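4.2 What neighbors say they heard, and when

I should say up front that this part of the study started by accident.
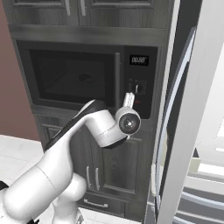 Figure 3. A simulated white robotic arm with its gripper near the control panel of a microwave, in a dark gray cabinet tower.

I was going through the canvass notes from the Wudurell files for a different reason (I wanted to know how long officers spend at each door), and I kept bumping into the same thing. Two people on the same block would give times for the same gunshots that were an hour apart, and both of them sounded completely sure. One had just let the dog out. The other had just looked at the clock. So I dropped the door question for a while and went after the clock question.

The set I ended up with has 423 statements in it, all taken from people who heard shots at night but didn't see anything. I left out anyone who had talked to a reporter first, and I left out statements where the officer had clearly suggested a time ("would that have been before three?"). You would be surprised how many of those there were – enough that Wagner Camargo, who coded the second half of the set, asked me whether we should write a separate paper on it. Maybe we will!

For each statement we wrote down the time the person gave, the way they said they knew it, and the time of the first emergency call from the same area. That last one is our stand-in for the real time. It is not perfect, and I go back and forth on how much it matters. People do wait before they call. Some of them lie there deciding whether it was fireworks, and in January, with the windows shut, some of them decide it was a car door and go back to sleep. But the first call gives us something fixed to measure from, and the waiting can only push it in one direction, so I can live with it.

We sorted the "how I know" part into 4 groups: looked at a clock or phone, tied it to a TV show or some other regular thing, tied it to something they were doing, and just felt like that time. Wagner and I coded a shared batch of 300 separately before splitting the rest. Most of our arguments were over the middle two groups. If a man says he was up for his usual glass of water, is that a regular thing or something he was doing? I said regular, Wagner said doing, and we finally made a rule that it had to be on somebody else's schedule to count as regular. A bus counts. A glass of water doesn't. I still think the rule is a little harsh on people with steady habits, but it was easy to apply and we stopped fighting.

The clock group did best, as you'd expect, but not by as much as I had hoped. A good share of the people who said they looked at a clock had looked at it a while after the noise, once they had gone to the window or checked on the kids, and then handed that time to the officer as the time of the shots. You can sometimes catch it in the wording. "I looked at my phone and it was 3:40" is a different statement from "it happened at 3:40," and in the older notes from the Dixit district the first kind often got written down as the second kind. I only know that from the handful of cases where we had both the notes and the audio, so please don't lean on it too hard.

Something else I didn't plan on was the round numbers. People love the hour and the half hour. Even in the clock group there is a pile-up at the top of the hour, and it gets bigger the longer the wait between the shooting and the interview. By the second day, "a little after three" has usually turned into "three." We also checked whether living closer to the scene made people more accurate about time, and we found nothing worth reporting. Closer neighbors gave more detail about how many shots there were and which way a car went, and their times were just as scattered as everybody else's.

Statements where the officer asked "how do you know it was that time?" were easier for us to place in a group, for obvious reasons, and I treat them separately in 4.3. The question is on the Priten canvass form but it was skipped a lot, mostly on the blocks that were done last.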